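Foil trays after a potluck – recycle, reuse or trash?

Posted in: Household > Cleanup and Recycling

kmtsai_43
We host a lunch at the hall every June and I end up in charge of clearing the tables. This year we used 30 of the rectangular foil trays. In the past everything went into one trash bag and I never thought much about it. I would like to do better this time but I don't want to spend the whole evening at the sink.

Questions:
1. Do foil trays need to be spotless to go in the recycling?
2. Is it worth keeping any of them for next year?
3. Flatten them or leave them in shape?

Our city page says "clean foil accepted" and nothing else.

posberg_pantry
Spotless, no. Scrape off the food, give it a quick rinse, done. A bit of a stain is fine where I live. Baked-on cheese is where I give up and throw it in the trash.

Do not put a tray in the bin with the cardboard lid still crimped on. Those are two materials and they need to come apart.

yenting_su
I'd check with the hauler before you do anything. Ours takes trays but will not take loose foil sheets unless they are balled up to fist size or bigger. The next town over takes neither. "Clean foil accepted" could mean a lot of things.

kmtsai_43
I called. The woman on the phone said trays are fine, rinsed, and that she didn't care about flattening. She did not know about the ball thing.

Fu_on_the_hill
Leave them in shape and nest them. You can fit 30 in the space of two or three if the rims aren't bent. Once you start crushing them you get sharp folds and they tear the bag.

posberg_pantry
Disagree. Nested trays are fine in your own kitchen, but in a shared bin somebody drops a box on top and they get crushed anyway. Fold the sides in, press flat, stack. It takes five seconds each.

Fu_on_the_hill
Five seconds each and a cut thumb by number ten. I've done it with 230 of them after a wedding. Nesting was faster by a long way.

posberg_pantry
Wear gloves then.

wingsze.mok
On keeping them for next year: I wouldn't. They're thin. After one use the corners go soft, and if you pick up a full one by the ends it folds in the middle and you have rice on the floor. I bought two sheet pans and one deep roasting pan secondhand and those have done every lunch for years. The only foil I buy now is for food people are taking home.

yenting_su
I keep them, but not for food. Seed starting, catching drips under a paint can, holding screws when I take something apart. A crinkled one works the same as a new one for all of that.

kmtsai_43
Here is my table, mostly cleared. Pale gray top, easy to wipe. The bin at the right is where I've been putting things. 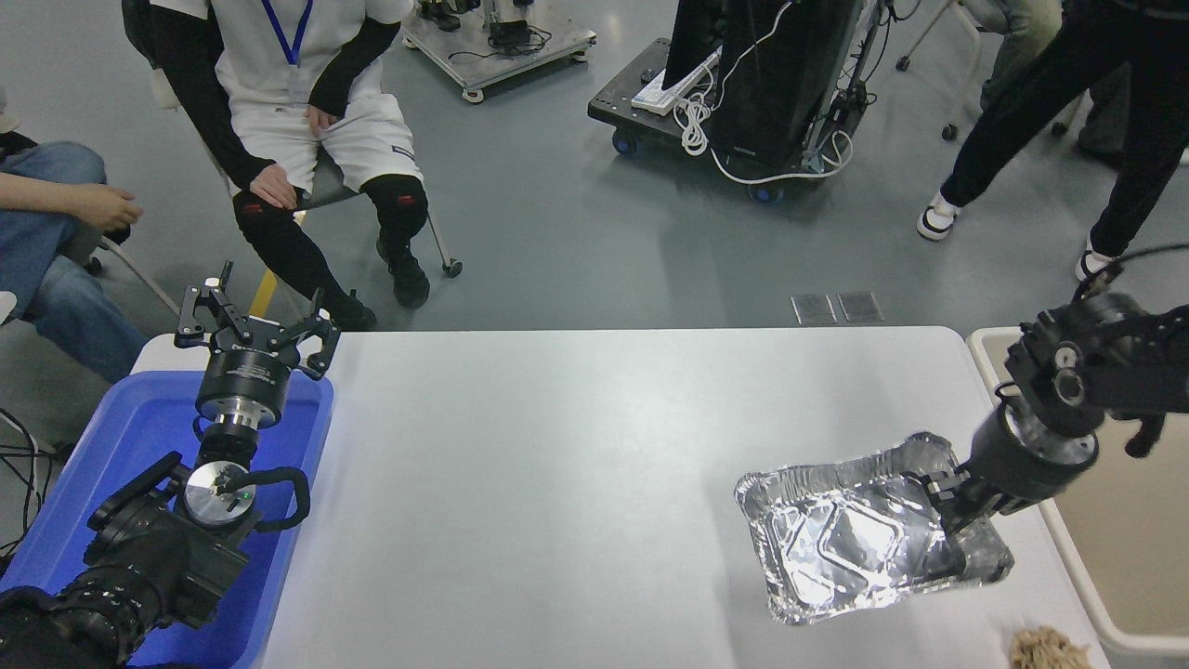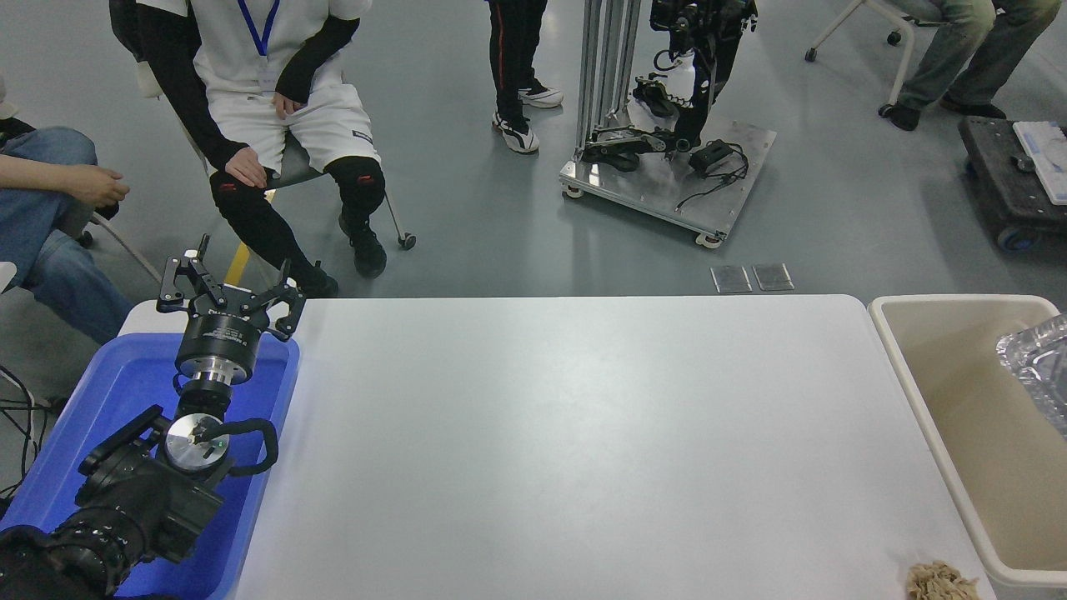 Tray on the table in the first one, bin on the right in both

wingsze.mok
What's the tan thing in the bottom right corner? Paper towel?

Fu_on_the_hill
Looks like a sponge to me. Or a wad of packing.

kmtsai_43
Ha, I don't remember and I can't tell from the photo either. It went in the trash with the rest of the bits.

posberg_pantry
Is that a clear plastic bag in the bin in the second photo? If that bin is for recycling, the bag should come out. Soft plastic gets caught in the sorting equipment. It's on every list I've ever seen.

kmtsai_43
I hadn't decided what that bin was for, to be fair. I was going to sort it at the end.

posberg_pantry
Sorting at the end is the mistake. Put out two bins before you touch the first plate and write on them in thick marker. If you leave one unmarked bin by the table, everything goes in it, and then you are picking forks out of coleslaw at ten at night.

yenting_su
I sort at the end and have no trouble with it. Depends how many people are helping. With one or two people clearing, one bin is quicker and you go through it after. With a crowd, yes, label them.

Fu_on_the_hill
Agree with yenting_su on this one. For 100 guests I'd label. For a family lunch I wouldn't bother.

kwokwai_f
A tip for the rinsing, which is the part that takes the time. Fill one tub with warm water and a squirt of dish soap. Dunk each tray, swish, tip it out, set it upside down on a towel. Change the water when it looks bad. Running the tap over each one takes far longer and wastes a lot of water. For burned bits let the tray sit ten minutes and use a plastic scraper. I have a Kivdale one that cost next to nothing – an old loyalty card does the same job.

wingsze.mok
Do the greasy ones last or you'll be changing the water after every tray.

posberg_pantry
And wipe the grease out with a used napkin first. Don't send it down the drain.

kmtsai_43
OK, this is what I'm going with. Two bins, labeled. Napkin, dunk, upside down on a towel, then nested. I'll keep six for the garden and recycle the rest.

Fu_on_the_hill
Nested. Good.

posberg_pantry
Flatten the ones with bent rims at least. They won't nest.

kmtsai_43
I'll flatten the bent ones. With gloves on.

wingsze.mok
Does anyone know if the rule is the same for the round pie tins? I have a stack from the holidays.

yenting_su
Same at ours. Call your hauler.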